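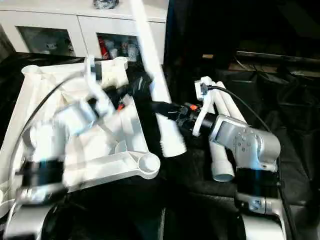

Figure 2. Tube and molded frame during the joining step, on the cloth-covered table.

3.2 Joining the tube to the frame

The parts in this step differ a great deal in shape. The frame is a large, roughly triangular molding in white plastic, with ribs and hollow sections inside its outline. It has round sockets at two of its corners, and a flat arm runs diagonally between them (Figure 2). The tube is long, white and plain, with a rounded open end.

We treated the joining step separately from the rest of the assembly. Akinola and Oyewole had noted in an earlier round of work that long parts are hard to line up when they are held near one end, as a small tilt at the grip becomes a large swing at the far end. Our records agree with this. Of the 300 trials in the set, 81 included at least one restart in which the tube was drawn back and lined up again before contact with the socket.

Color also mattered. With both parts white, the edge of a socket can be hard to pick out against the ribs next to it. We covered the table in black fabric for all trials, which set off the outline of the frame but did little for the recesses inside it.

Trials were labeled by two of the authors, Uchida and Szűcs, working from the same written guide. A restart was logged only when the tube moved clearly away from the frame. Small corrections made while the tube was touching the socket rim were counted as part of the same attempt and are reported in Section 3.3.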